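Oficina partilhada Lindholm procura participantes para a bancada de dois braços 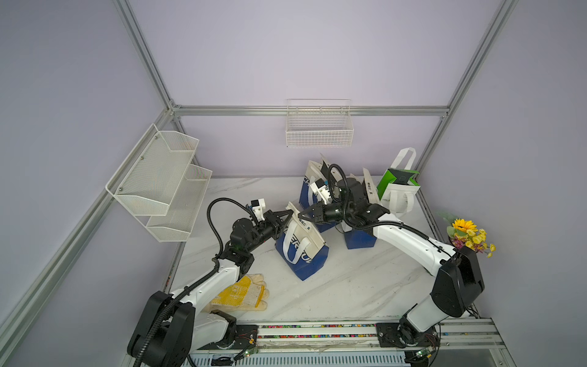

O braço esquerdo com a pinça fechada no topo de um saco azul e branco.

A Lindholm é uma oficina partilhada com bancadas de eletrónica, serralharia ligeira e impressão 3D. Desde janeiro temos em montagem a Brelora, uma bancada com dois braços robóticos sobre uma calha de alumínio. A estrutura fecha com perfis de alumínio e foi montada pelos membros.

Procuramos 3 pessoas para a próxima fase, dedicada à manipulação de sacos de pano e outros objetos moles.

O que há para fazer

Comandar os braços à distância e gravar sequências de pegar, levantar e pousar.
Rever as gravações e marcar as tentativas falhadas.
Arrumar a cablagem junto às bases e fazer etiquetas novas.
Manter o registo de avarias no caderno da bancada.

Já temos 1.515 sequências gravadas. Faltam 400 só com sacos de asas, que continuam a ser o caso mais difícil: a asa dobra, a pinça fecha ao lado e é preciso repetir.

Quem pode participar

Maiores de 18 anos, com ou sem experiência em robótica. Convém ter paciência para trabalho repetitivo e saber usar uma chave Allen e um multímetro. Quem souber Python pode ajudar nos scripts de conversão, mas não é requisito. As instruções da bancada estão em português e em inglês.

Condições

Duas sessões por semana, das 18h30 às 21h00, durante três meses. A participação não é paga. Cada participante recebe um crédito de 400 euros para usar em material e horas de máquina na oficina, entregue no fim do período. O seguro de acidentes está incluído. Dentro da área dos braços não se trabalha com a alimentação ligada, e a primeira sessão é só sobre segurança.

Candidaturas

Deixe na receção da oficina, ou envie pelo formulário do nosso site, um texto curto com a sua disponibilidade e uma coisa que tenha montado ou reparado. Não é preciso currículo. Indique "Brelora" no assunto. Respondemos a todas as candidaturas até ao fim de março e as sessões começam em abril.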